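From the Bench: Two Wrist Cameras, One Very Patient Simulator

So the last time I wrote in this newsletter I promised a proper comparison of the two parallel grippers we've been going back and forth on, and then I went quiet for weeks. Sorry! The short version is that I got pulled into cameras, and the cameras turned out to matter more for the gripper question than I expected when I started.

Quick catch-up for anyone who joined after April. We have the Prarar gripper, with the wide flat fingers, and the Fekete, with the skinny curved ones that everybody in the shop calls the salad tongs. Both bolt onto the same arm. Both close fast enough to make you pull your hand back. What we wanted to know was which one would do better at picking up and stacking cups, and since wearing out real fingers on cups is a slow and annoying way to learn anything, I've been doing the first rounds in simulation and only moving to the bench when a setup looks worth the trouble.

The first batch was 1,214 simulated grasps, split between the grippers, with the camera mounted where Prarar's drawing puts it (right over the knuckles, looking straight down the fingers). I let it go overnight and came in feeling pretty smug. Then I looked at the failures. A big chunk of them had nothing to do with the fingers at all. The arm would come in at a perfectly sensible height and just be off to one side, bump the rim and shove the cup along the table. Same thing with the salad tongs, only a little worse, because the curved tips leave you less room to be wrong.
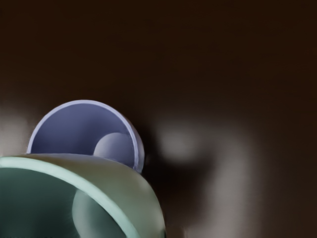

Thaddäus Pichler, who wrote most of our controller code and has way more patience than I do, told me to stop staring at the success numbers and go through what the wrist camera was getting, step by step. I grumbled and did it. He was right. Up close, a cup that's partly out of view is a hard thing to find the middle of. You get a piece of rim, you get some of the inside, and the policy has to guess the rest of the circle. Put a second cup behind the first and there's another rim to get mixed up with. I'd been treating the camera mount as a bracket problem, something you sort out with two screws and a shim, and I really should have been treating it as part of the gripper.

So we tried a second mount. Same camera settings, but set farther back on the wrist and tipped 19 degrees toward the fingertips. I picked that angle because it was the most I could get before the cable on the real arm started rubbing, so please don't write in asking for the math! In the simulator it helped the Prarar a lot. It helped the Fekete too, though less, and I think that's because the curved fingers swing in front of the lens when they open all the way. I tried opening them only partway on the approach and got some of that back.

The other thing I fiddled with was lighting. Our default simulated room is pretty dim, and I like it that way for testing, since the real bench sits in a gloomy corner and I don't want a policy that only works at noon. But I'd never varied it. Now the light moves and changes strength between episodes, and the cups change color too. Training takes longer and the fans on my machine sound like a leaf blower. Worth it so far, I think. Ask me again when the power bill shows up.

On the controller side, we're still on Skedgate for the real arm. I did spend an afternoon with Drunent, mostly because a few of you kept telling me to. The setup was friendlier and the logging is lovely, but I couldn't get the gripper force limit to stick after a restart, and I'm not putting a gripper near a cup until I trust that number. If you've solved this, please, please reply to this email. I'll owe you a coffee.

Next up is the real bench. The new bracket is printed (first try was too short, of course) and the plan is to run both grippers with the camera in the new spot, with plain plastic cups first and the heavier mugs once I've stopped flinching. I'm leaning toward the Prarar for stacking, and I'd still pick the Fekete for anything in a tight bin. I'll bring both to the open bench night on 10/9/24 if you want to try them yourself. Bring a cup you don't love.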